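室内门

室内门是安装在建筑物内部、用来分隔房间与房间或房间与走道的门。它不必像外门那样抵御风雨和盗窃，却几乎决定了一所住宅里声音、光线、气味和视线的走向。一个人在家里一天要开关它许多次，很少有哪件建筑构件同人的手接触得这样频繁！也正因为如此，室内门的尺寸、开向、五金和表面处理里，藏着相当丰富的工艺知识，细看下去十分有趣。

词义与范围

汉语里“门”与“户”原本有别，双扇为门，单扇为户，“户”字的古字形就是一扇门板的样子。现代住宅的室内门大多是单扇，按古义倒应该叫“户”。今天所说的室内门一般包括卧室门、书房门、厨房门、卫生间门和储藏间门，不包括入户门、防火分区门和电梯门。柜门虽然也在室内，习惯上归入家具。

基本构造

最常见的平开门由门扇、门框和五金三部分组成。门扇可以是实木拼成的框架嵌入芯板，也可以是轻质芯材两面贴覆面板。前一种做法历史悠久，妙处在于芯板并不胶死在框架里，四周留有伸缩的余地，木材随季节胀缩时不至于开裂。这个办法简单得惊人，也聪明得惊人，中国的隔扇和欧洲的镶板门各自发展出了相近的答案。

门框由两根竖梃和一根上槛组成，固定在墙体洞口内。墙与框之间的缝隙用门套线遮盖，线条的宽窄和断面形状往往最能透露一所房子的年代。门框内侧设有止口，门扇关闭时靠在上面，止口处常嵌一条密封胶条，既减少漏声，也让关门声变得柔和。

五金包括合页、锁具、拉手和门吸。合页承担门扇的全部重量，较重的门需要三片，第三片装在中间偏上的位置，可以更好地分担上部所受的拉力。

开启方式

平开门开启时要占用一块扇形地面，好处是密闭性好、结构可靠、维修方便。半开的平开门还有一种特别的作用，门扇本身成为一面临时的屏障，挡住一部分房间，又放出另一部分。

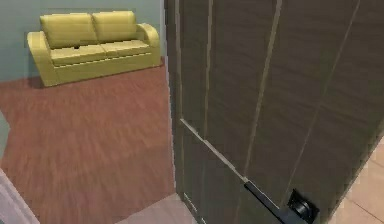 推拉门沿轨道平移，不占用回转空间，适合狭窄的走道和厨房。轨道分上吊和地轨两种，上吊式地面平整，容易打扫，但对门洞上方的承重要求较高。隐藏式推拉门滑入墙体夹层，打开后几乎看不见，施工时则须提前安排好电线和水管的走向。

折叠门把门扇分成若干窄条，收拢后厚度有限，多用于阳台和衣帽间。它的铰接点多，对安装精度格外敏感，稍有偏差就会发涩。

地方做法

德鲁尔蒂丹斯（Drultidance）一带的老住宅保留着一种颇有意思的室内门，当地人称为“风闸门”，写作Gustgate。当地谷风强劲，穿堂风常把门猛地带上，木匠于是把下合页向外略微偏移，使门扇打开到一定角度时微微抬升，靠自重停住。这样的门不用门吸，也不用垫木楔，无论停在哪里都很安稳。现存最早的一批有16扇，集中在普利弗（Pliver）街区，其中4扇仍在使用原来的锻铁合页。

帕切科（Pacheco）工坊是当地仍在制作风闸门的木工作坊，门扇采用榫卯结构，下料前木材须在棚内存放一个冬天，通常到次年一月才开始开料。工坊保存着一本样板册，收录了171种线脚断面，从极朴素的斜边到层层叠叠的复合曲线都有，对研究地方木作的人来说真是一座宝库。

颜色与光线

门的颜色对房间的影响比它的面积所暗示的要大。浅色门框配浅色墙面，洞口的边界会变得柔和，房间显得连贯。深色门扇则像一道重音，把视线引向门后的空间，墙面若是淡绿或灰蓝一类的冷调，对比便更加鲜明。木纹饰面的方向也值得留意，竖向纹理使门显得高挑，横向纹理使门显得宽阔。

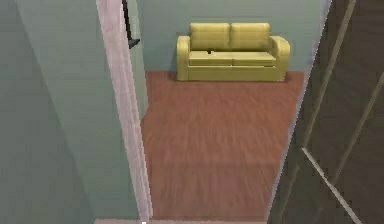
门与家具的关系同样影响观感。传统的布置经验主张，站在门口第一眼应当看到房间里最完整的一件家具，例如床、书桌或沙发的正面，这样人一进门就知道房间作何用途。若门轴换到另一侧，最先露出的部分随之改变，同一个房间会给人截然不同的第一印象。改换开向的工程量并不大，效果却常常令人惊喜，旧房改造时很值得一试。

门缝与通风

门扇下沿与地面之间须留缝隙。铺设木地板的房间一般留10毫米左右的做法并不统一，具体尺寸取决于地面材料、是否铺地毯以及房间的换气方式。卫生间依靠排风扇抽气时，空气要从门下补入，缝隙过小会使排风效果大减。需要安静的房间可以加装自动落下的隔音条，门关上时条带压向地面，门一打开便收起，不会磨损地板。

常见毛病与维护

门扇下垂是最常见的毛病，表现为锁舌与锁孔上下错位，或者门的下角擦地。多数情况下只是上合页的螺丝松动，把螺丝取下，在孔里填入蘸胶的细木签，干透后重新拧紧即可。开关时吱呀作响，多半是合页轴缺少润滑，滴一点轻质机油便能消除，也有人用石墨粉，不易沾灰。

实木门在潮湿季节胀紧时，不宜立刻刨削。等天气干燥之后再观察，如果仍然卡滞，再用铅笔标出摩擦的位置，少量刨去，并在新露出的木面上补漆。门的上沿和下沿平时看不到，最容易漏刷，水汽却恰恰喜欢从这里进入。

参见

门框、合页、隔扇、门槛、榫卯

本条目最后修订于2025年8月20日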